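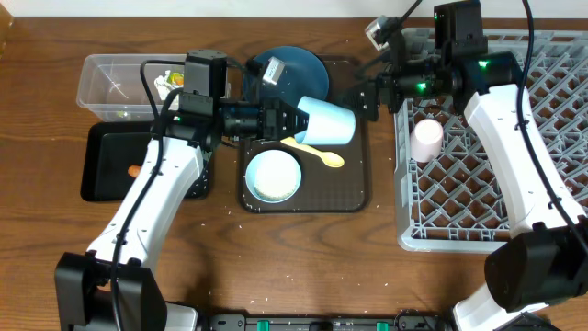 로봇 동아리 겨울 탐방 보고서

우리 조는 2025년 1월 25일에 Zupan 연구실 공개 행사에 다녀왔다. 아침부터 눈이 와서 버스가 늦었는데, 도착하니 연구실 분들이 따뜻한 유자차를 내주셔서 다들 금방 기분이 풀렸다. 지난 6월에 신청서를 낼 때만 해도 정말 갈 수 있을지 몰랐기 때문에, 입구에서 이름표를 받는 것만으로도 꽤 설렜다.

오전에는 다미르 바시치 연구원님께 양팔 로봇이 집안일을 배우는 과정을 들었다. 과제 이름은 Talluvia이고, 식사가 끝난 상을 치우는 일이 주제라고 한다. 사람이 시범을 300번 보여 준 다음에야 첫 시험을 했다는 말씀에 우리 모두 입이 벌어졌다.

설명이 끝나고 드디어 시연을 보았다. 왼팔이 하늘색 플라스틱 컵을 옆으로 눕힌 채 집고 있고, 오른팔은 집게를 벌린 채 갈색 쟁반 위쪽에 머물러 있던 순간이 가장 기억에 남는다. 쟁반과 나무 식탁에 밥알이 흩어져 있어서 꼭 우리 집 저녁상 같았다(동생이 밥을 먹고 난 자리가 딱 그렇다!). 회색 식기 건조대에는 연분홍 컵이 세워져 있었다. 나는 로봇이라고 하면 공장부터 떠올렸는데, 밥그릇과 숟가락 옆에서 움직이는 모습을 보니 훨씬 가깝게 느껴졌다.

질문 시간에는 내가 밥알처럼 작은 것도 집을 수 있느냐고 여쭈었다. 연구원님은 그릇보다 밥알이 훨씬 어렵다며, 손목에 달린 카메라로 어디까지 구분할 수 있는지가 요즘 고민이라고 하셨다. 모르는 것은 모른다고 편하게 말씀해 주셔서 오히려 더 믿음이 갔다.

아쉬운 점은 각도 제어 부분을 거의 알아듣지 못한 것이다. 다음 모임까지 2명씩 짝을 지어 나눠 주신 자료를 읽고, 모르는 용어를 13쪽 분량의 조별 공책에 이어서 정리하기로 했다. 자료 뒤쪽의 관절 그림은 내가 맡았다.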